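Clearing off the white tables (and what I learned about blue cloths)

Okay so I have been promising a tidying post since August and I keep getting distracted by other stuff, mostly lunch. But Domnica Roman left a comment on the desk lamp post asking how we keep shared tables from turning into a swamp, and the short answer is that we don't! The long answer is this post.

A bit of background if you're new. I work out of a big shared room that we call Plarton (long story, it was the name on the door when we got the lease and we never changed it). Lots of people, lots of chairs, none of the chairs related to each other. There's navy, there's gray, there's a gray-and-white one, there are a couple of black office ones that everybody fights over. I used to want them to match. I priced out a matching set once and it came to 700 dollars with delivery and I closed the tab so fast.

So the chairs stay weird, and I put my energy into the tables. I like a white tabletop, I'll defend it forever, but it shows every single scuff and every single thing you put on it. A green bottle, a little white packet, something black and cup-shaped, and already your eye is going ping, ping, ping. And then somebody plops a bunched-up piece of blue fabric in the middle of it all.
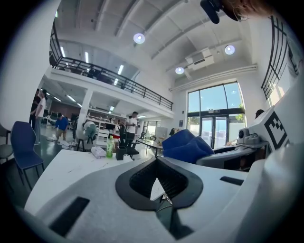

What gets to stay on the table

My rule used to be that nothing stays. Clear it all, every night, straight into a bin. I lasted two weeks. People need tissues! People need a pen! If you take the pens away they just bring more pens, and then you have a drawer of pens and a table of pens and you're worse off than when you started.

So now a table gets to keep tissues, one thing to hold pens, and whatever you're drinking right that minute. The tissue box we've got is a see-through pink one and I love it, it's the only cheerful thing in the place before the coffee kicks in. The pen holder is black and square and I would like it to hold more than a pen, but that's on me for hoarding the good ones at my own spot. The drink of choice is green tea in a plastic bottle. I tried to get everyone onto the big glass pitcher I bought from Neagu, and it's a lovely pitcher, and it lives on a shelf.

Notebooks I go back and forth on. I'm fine with a notebook on the table. What bugs me is that a notebook is flat, and a flat thing is an invitation, so ten minutes later there's a bag of something sitting on it, and then you've got a pile. Brândușa Tănase, who is much tidier than me, stands hers up on end against the wall so nothing can land on it. I've tried this. Mine falls over.

The cloths

Right, the blue cloths. I bought a pack of them from Grolus, 40 in a pack, and I thought that would be a lifetime supply. Ha. They wander. They get balled up and left on the table, or on the back of a chair, or down in somebody's bag, and I find them weeks later in my car. 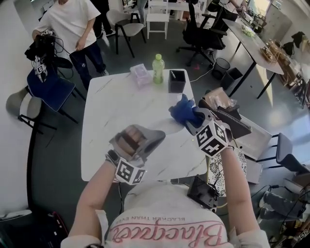

The thing I've landed on is keeping them folded in one place and wiping from the far edge toward yourself, in long strips, so you're not just chasing crumbs in circles. On a marble pattern you really have to get your head down low and look across it sideways, since the pattern hides everything. I missed a sticky ring for days once. Then the cloth goes straight in the wash bag, no setting it down "for a second," because that's how you get a blue lump that lives on your table till spring.

For the scuffs, I've tried the spray from Holtuvlow and it was okay? It took off the lighter ones and left the rest looking a little shinier. I wouldn't pay full price again. A damp cloth and some patience did nearly as well, and I say that as a person with very little patience.

Next up is the long dark gray desk, which is its own whole situation. It's where things go when they get kicked off the white tables, so every time I win on one side of the room I lose on the other. I want to try small trays and see if people use them. If you've got a favorite tray that isn't hideous, put it in the comments, and Domnica, I'm sorry it took me this long to answer you!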